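July
Ratih Purba

4. Dating and Sorting the Concept Drawings

4.1 What was collected

The material for this section is a set of 241 drawings of transforming toys posted on Sindness, a gallery site where artists run their own pages. All were uploaded by people who had once worked on the Navbridge robot lines and had since left the company. The set covers 19 accounts. We took every drawing that was public on the day we started and checked the same pages again after 30 days. Drawings that had been removed by then were kept in the count but are not described individually.

Each drawing was entered with its title, the artist's own note if there was one, the number of views, and the comments left under it. We did not collect sketches of toys that do not change shape, even when they sat in the same folder. This left out a number of playsets and a long series of water toys on one account. Fan drawings by the same artists were also left out when the note made clear they had been done for fun after leaving the job. In a handful of cases the note did not say, and we wrote to the artist. Most of them answered.

4.2 Stages of a design

The drawings fall into three kinds. The first is the pitch sketch, usually a single view of the robot with the vehicle drawn small in a corner. The second is the transformation sheet, where the same toy is shown step by step between its two forms. The third is the control drawing, which fixes the outline, the joints and the paint breaks before the factory makes its first model. Control drawings are the least common in the set and the most useful to collectors, who compare them with the toy on the shelf and argue over what was changed.

Figure 3. CPU socket and black memory slots on a green motherboard.
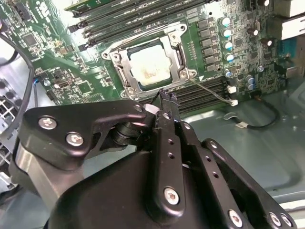

The change between stages is often large. The Hamada truck, for instance, appears on one page as a pitch sketch with a trailer that splits into two arms. On the transformation sheet the trailer has gone, and the arms come from the cab doors. By the control drawing the doors are fixed and the arms fold out from under the hood. The artist's note says only that the trailer "cost a whole other toy." From the comments, it is clear that many collectors had believed for years that the trailer version was made as a prototype and lost. There is no sign of this on the sheets themselves, and the artist, when we asked, did not remember a prototype.

A second case is less tidy. Desier was planned as a small line of robots that turned into household tools, and it was dropped before anything reached stores. Drawings from it turn up on four accounts. Two of the artists claim the same character, a hand drill with a folding visor. Their sketches differ in the legs and the head but share the chest, down to the placing of the screws. We treat both as genuine. Designers in the same room worked from each other's sheets all the time, and a drawing that passed across two desks may fairly be remembered as belonging to either.

4.3 Dating

Dates were the weakest part of the record. Few of the sheets carry one, and the upload date says nothing useful about when the work was done. Where an artist gave a year, we checked it against the product catalogs held in the library. Where there was no year, we looked at the logo on the sheet, the style of the part numbers and the drawing tool. Marker and pencil give way to vector outlines over the period covered, though some artists kept to pencil for the pitch sketch well after everyone around them had moved over.

The part numbers turned out to be the best guide. Navbridge changed its numbering when the smaller robots were moved to a separate team, and a sheet with the long form must be later than that move. This alone let us place many of the undated drawings on one side of the line or the other. It does not give an order within each group, and we have not tried to supply one.

We also held interviews with those artists who agreed to them. Each lasted up to 90 minutes and was done by phone. The artist had the drawings on a screen and was asked to talk through them in any order. We did not correct dates during the call, even when the catalog disagreed, and the two versions are listed side by side in the appendix.

Figure 4. Desktop tower on its side with the side panel off. 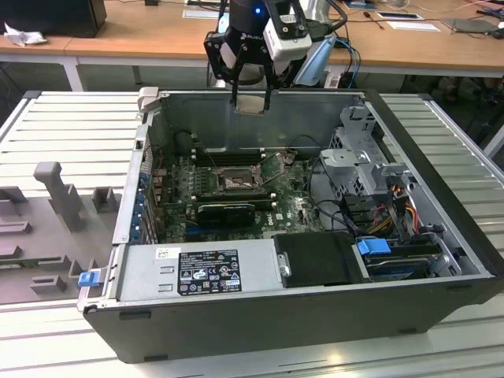 One artist objected to the whole exercise of dating by part number, saying that he had often redrawn an old sheet on new paper and copied the current number onto it so that the factory would accept it. In his view a late number proved only that somebody still wanted the toy. He had done this, he said, with at least one of the police cars in the set, which we had placed in the later group.

We have left the police car where it was and marked it as disputed. The same doubt applies in principle to any sheet with a long number and a marker outline, and these are marked too. It does not touch the sheets with the short form, as there would have been no point in copying an old number forward.

4.4 Comments as a source

The comments under the drawings were read in full. Most are short praise. A smaller part consists of questions about scale, missing accessories and unused heads, and the artists reply to these more often than to anything else. Several replies contain facts found nowhere in the catalogs, such as which of two shoulder joints was tried first on the Hamada truck. We have used such replies when the artist confirmed them by phone and left the rest for Section 5.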